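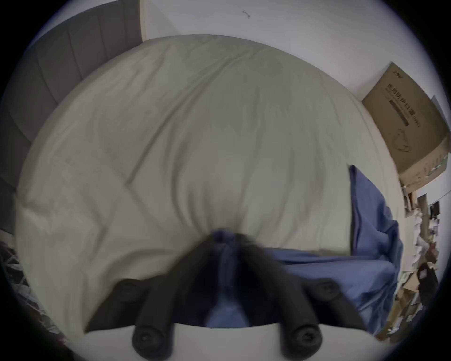

How do you choose a hand for a robot?

Try picking up a sock without using your thumb. Go on, I'll wait. Tricky, isn't it? Your thumb and fingers press on the sock from opposite sides, and that squeeze is what stops it slipping. Engineers call it a pinch, just like you do.

My name is Annapurna Thomas and my job is testing grippers, which are the hands of robots. Lots of them have only two fingers! This month I'm comparing two sets of fingertips. We call one set Ander and the other Kisberg, after two villages our team once got lost between. Ander tips are soft and a bit squashy. Kisberg tips are harder, with tiny ridges like the sole of a trainer.

You might think we'd test them on something exciting. Nope — bedding! A wooden block stays the same shape when you grab it, but cloth flops, folds and hides its own corners. If a gripper can manage a bed sheet, it can probably manage your school jumper.

Before a robot has a go, a person often does the job with grippers held in their hands. You can feel straight away when the cloth starts to slide. My first test is a simple pinch: close the fingers on a fold and lift it a little. My second needs two grippers, one for each end of the cloth.
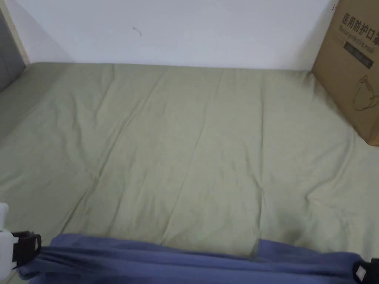 One gripper, one blue cloth: each end is held by black fingers.

Pulling is harder than pinching. If you pull too gently, the cloth sags in the middle. Pull too hard and ping, one end escapes (I've hit myself on the nose this way more than once). We did 80 pulls with each set of tips. Ander let go 14 times and Kisberg only nine, so I thought Kisberg had won.

Then my friend Ashwin Kurian tried a fluffy blanket, and the ridges on the Kisberg tips kept snagging on it. Ander didn't snag at all! So now we have a favourite for smooth cloth and a different favourite for fluffy cloth, and a lot of arguing at lunch. 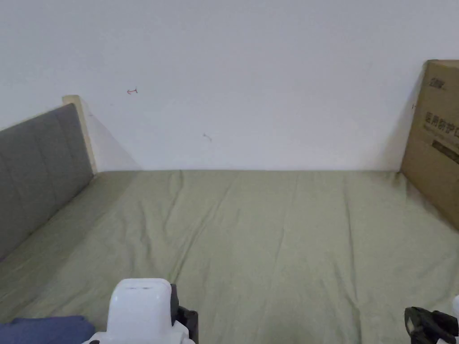 Cameras matter as well. One that rides on the gripper gets a lovely close look at the fingertips, but the fingers can block part of its view. One up at head height sees much more of the bed, although it can miss the small folds. I like having both, the way you look at your shoelaces and feel them too.

You can do your own test with two wooden spoons and a tea towel. Pinch the towel between the spoons and lift. Now wrap a rubber band round the end of each spoon and try again. Which way holds better? Write down your score after every ten goes, and swap with a friend when your hands get tired.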